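Notes from the Dish Room

Anjana asked me to write the item this month, on the grounds that I complain the most and might as well do it in print. Fair enough! So this one is about the table arms, and mostly about what's different for those of us who worked the sorting line before they came.

If you only ever see our dining hall from the tray side, you may not know what goes on behind the return window. Trays come in on the belt, and somebody has to take them apart. Plates one way, bowls another, spoons and cups and napkins and the odd phone or set of keys fished out before it all goes to the racks. I did that for most of my time at Seneviratne, on the early shift, and I can tell you that by noon my wrists knew all about it. You'd get home and find you couldn't open a jar. My daughter used to open them for me and make a face about it.

The Pleton setup came in October. Four of us were put on it from the start: me, Gloria from the bakery side, and two of the newer people from nights who were keen to get onto days (and who can blame them). The plan was that the arms would learn the simple lifting and setting, the plates and bowls and spoons, and we would feed them work, keep the table stocked, and step in when things went sideways. Things did go sideways. I won't pretend otherwise. The first couple of weeks I'd have been faster with one hand behind my back, and I said so, loudly, probably more than I needed to.

What I hadn't thought about was how much of my old job was in my fingers and had never been put into words. I pick up a bowl with a spoon in it and I don't think, I just tip my thumb over the handle so it doesn't swing out. Try explaining that to somebody who's writing it down! Anjana Siriwardena sat with me for whole mornings with a notebook, asking why I did this before that, and half the time my answer was "well, because you do." She was very patient. She'd wait, and I'd do it again slowly, and then I'd see it too. Spoons out before bowls get stacked. Plates flat and away from the edge. Cups last, they roll.

It's a funny feeling, having somebody take notes on a thing you always figured anyone could do. I went home a bit taller that week, if I'm being truthful.

So the table is its own station now, next to the window, and plastic things go there first – the spoons, the kids' stuff from the family dinners – along with whatever small bowls and plates we want it to practice on. We lay it all out, we let it work, and we lay it out again. You do get into a rhythm with it. Gloria sings. I've asked her to stop and she has not. 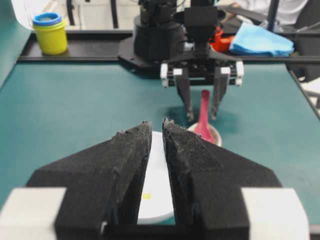 Is anybody losing hours because of the arms?
Nobody on the dish room roster has had hours cut, and the agreement we have with the managers says that stays put through the end of the trial; after that it has to be talked over with us before any change goes on the schedule.

I know that's what most of you wanted to hear about, so I'm glad to get it down in black and white. I had the same worry. When they first called us together in the break room I sat there doing sums on the back of my hand, rent and the car and so on, and I hardly heard a word of the talk. It was only when I read the sheet afterward that I calmed down. If you haven't read the sheet, please do. It's pinned up by the lockers, under the softball notice, and there are spare copies in the drawer with the hairnets.

What has changed is what the hours are made of. I used to spend a full shift on my feet at the belt. Now it's two hours at the belt, a break, then the table, then back to the belt if it's busy. The table is easier on the wrists and harder on the head. You have to watch. You can't drift off and plan dinner like you can on the belt, and by the end of a table stint I'm tired in a way I wasn't used to. We asked for the stints to be shorter and got that. It took three meetings, and I brought banana bread to the last one, make of that what you will.

There's also the tags. We all wear a Litum badge when we're in the station now, clipped on the left side, and if you walk into the marked area while things are moving, the table pauses until you step back. I grumbled about the badge (I grumble about all of it, ask anyone) but I like it better than the light bar they had before, which went off every time somebody pushed a cart past. The one thing I'd say is put it on the charger when you leave. Twice now I've come in at 5:30 to a dead badge and had to go hunting for the spare, and I am not at my best at 5:30.

The night crew have had a rougher time of it than we have, and I want to say that plainly in here. Days got the training and the mornings with Anjana. Nights got a handover note and a phone number. When something stalled at ten in the evening they had to clear it the old way and then explain the backlog to us the next day, and I'm sorry to say some of us weren't very nice about it. I wasn't. Anjana is now doing a proper walk-through for nights, same as we had, and if you work nights and you've been getting by on guesswork, go to it even if you think you've got the hang of it. I learned things at my second one that I'd missed completely at my first.

Now, pay. The folks who took on table work have a new line on their job sheet, "station lead, sorting," and it comes with a bump. It isn't a big bump. But it's there, and it counts toward your grade, which matters if you've been stuck on the same step for years like some of us. If you've done the training and it isn't on your stub, take the stub to the office and ask. Mine was missing the first time and it was fixed on the next check with no fuss at all.

A few things I'd still like to see sorted out, since I've got the space:

The floor mat. We had a good thick one at the belt, and the station has a thin one that curls up at the corner. I've nearly gone over on it more than once. It's a mat! Somebody please order a mat.

The Fetura screen. All our counts and jam notes go into Fetura now, and the screen is mounted for a person a good deal taller than me or Gloria. You also need to take your gloves off to use it, so what happens is that people save up their notes and put them in all together at the end, and by then who remembers? A clipboard next to it would do me fine. I've offered to bring my own.

Naming. There's been some back and forth over what to call the thing. The office says "the cell," we say "the table," and the night crew have a name for it that I can't put in a newsletter. I don't mind which one wins, but it'd help if the forms and the people agreed, because last month a form went around asking us to sign off on cleaning the cell and half the room thought it was a phone.

I've also had people ask me whether I like working with it, and I go back and forth. Some mornings I stand there while it makes up its mind over a spoon and I think, oh for heaven's sake, give it here. And then other mornings the trays are coming in thick after the breakfast rush, and I've got my part and it's got its part, and I go home and open my own jars. I miss the talk on the belt, though. We used to stand elbow to elbow and get through everyone's news by nine o'clock, and at the station you're on your own more. I've started taking my break at the same time as the belt crew to make up for it – if you're on table work and feeling a bit out of things, come and sit with us. There's usually something baked.

The training for the next group starts once the holiday menus are done. The list is open to anyone on the dish room or prep rosters, full time or part time, and you don't need to be good with computers. I'm certainly not. What you need is to know the work, and to not mind somebody asking you why you do it that way. Put your name down with Anjana, or catch me at the window before the lunch trays start and I'll put it down for you. She'd like at least a couple of people from nights in this group, so if that's you, please get in early.

And if whoever borrowed the good squeegee from the station is reading this, it has green tape on the handle and I'd like it back.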